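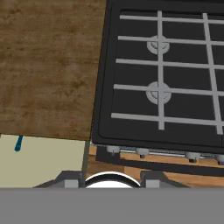 gmujic
Our senior project team has to pick a benchmark task by the end of May and I'm losing the argument, so I'm bringing it to people who don't share a lab bench with me. The plan is knob turning in a simulated kitchen. Policy looks at the render, reaches for a knob, rotates it, gets a success flag. Team lead wants to train on 3000 demos and report one big percentage. My problem is the knobs. They sit in a row along the front of the stove, all light gray, all the same short cylinder, and nothing I can make out says which burner goes with which. So what are we measuring? I think we're measuring whether it memorized a stove.

Famo_fan
Every undergrad project memorizes a stove. Pick the task, write it up, graduate.

fristic
I'm the team lead he's complaining about. Fatos Ristić, hello. Gorazd left out that we randomize the kitchen layout and the textures. The counter moves, the wood changes, the camera shifts a bit. 3000 demos over that much variation is not memorizing.

gmujic
You randomize the wood. The knobs stay in a row under the front edge of the cooktop every time. I went through the configs last night and the stove model never changes.

fristic
It changes in the held-out set.

gmujic
It changes color in the held-out set.

brarnum_bot
Had this exact fight in our club two years ago with drawers. We got a great number and the professor asked us to swap the handle for a different shape. It dropped so far we left it off the poster. I would not put a percentage in an abstract until you've tried a second stove.

oldservo
What does the gripper do on contact? Two fingers with flat pads on a short round knob will slip in real life, and most sims hide that by cranking friction. Check your friction values before you argue about generalization.

fristic
Friction is whatever the sim ships with.

oldservo
Then you don't know what it is.

Ekstrom_Lab_TA
Not your TA, but I grade these. 3000 demos doesn't impress me much. I want to see the failures sorted by cause: wrong knob, missed grasp, slipped, turned the wrong way. One team turned in 1017 rollouts with every failure labeled by hand and it was the best report that year, with a mediocre success rate.

Famo_fan
Labeling 1017 rollouts by hand sounds like a punishment.

Ekstrom_Lab_TA
They split it up. Took them a weekend.

fristic
Fine, I can live with failure labels. I still want knob turning. Opening a cabinet is easier and everybody does it.

gmujic
I'll go along with knobs if we import a second stove and oldservo's friction thing gets checked first. I still don't believe the number.

fristic
You don't have to believe it, you have to run it. Friction check is yours.

oldservo
Post the values when you have them.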